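Section 4: Bathroom Sink Routine

Applies to Stisetance household software with the Noh task pack installed. If you have the Drandwood kitchen pack, put it away. It has its own ideas about sinks.

4.1 What to expect

The sink routine wipes the bowl of a washbasin with a cloth. You can do this yourself in less time than it takes to read this section. The machine can also do it, in the sense that a cloth goes in, moves around against the ceramic, and comes out again, and on most runs the bowl is cleaner at the end. Our test home in Geltley has logged 521 supervised runs. In 185 of them a person had to step in, usually to pick up the cloth.

Please set your hopes accordingly before you let the cleaner go.

4.2 Before you start

1. Clear the rim. Toothbrushes, soap, rings, contact lens cases and anything you are fond of should be in another room.

2. Turn the faucet off and check that it doesn't drip. The routine does not operate faucets. It does sometimes lean on them.

3. Move bath mats and rugs out of the work area. A mat that you step over without thinking is a cliff to a walking robot.

4. Lay any floor cables behind the robot with enough slack for two steps in each direction.

5. Choose a cloth. Thin cotton or microfiber, about the size of a dish towel folded once. Dark cloths show up better against white ceramic, for you and for the vision system both.

CAUTION: Do not use bleach, drain cleaner or scouring powder. The hands are not sealed against them, and the machine cannot tell a splash from a rinse.

4.3 Starting the routine

1. Stand the robot facing the basin at an angle, close enough that the hand reaches the bottom of the bowl with the elbow still bent.

2. Check that both feet are flat and the knees are slightly bent. Straight knees make for a dramatic loss of balance.

3. Hold the cloth out to the open hand and press Grip. Let go when the fingers close. Tug once.

4. Select Basin, then Bowl Only.

5. Press Start and stand where you can reach the stop button.

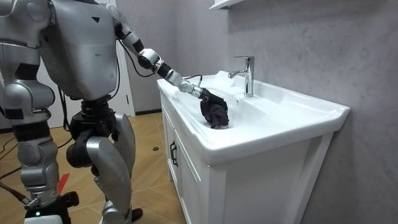 Pressure is the hard part. Too little and the cloth just tours the bowl; too much and the robot pushes itself backward off its own feet. The default setting is 4, and Tharun Iyengar, who wrote the balance code, asks that you leave it there for your first week. Customers who turned it up have all written to us, and the letters are much alike.

Note: The routine covers the inside of the bowl. It does not do the rim, the faucet, the overflow hole or the toothpaste on the mirror. Rim wiping is planned for February. It was also planned for last February.

4.4 If something goes wrong

The cloth drops. Press Pause, pick it up, and go back to step 3 of 4.3. The robot will go on wiping with its bare fingers until you do, and will report this as a success.

Error 2471 (surface not found). Shiny bowls under a bright light confuse the depth reading. Dim the light over the mirror and try again.

The same spot is wiped over and over. Press Stop and restart. Malsha Miah on the support desk once let it run to see if it would quit. She went to lunch first.

The robot leans on the basin and stays there. Press Hold, support it under both shoulders with a second person, and step it back. Never pull it by the wrist cable.

4.5 Afterward

Take the cloth out of the hand before you power down – the grip locks when the motors switch off. Rinse the cloth yourself. Wringing is not supported.

Manual text revised 11/07/2026, E. Spanos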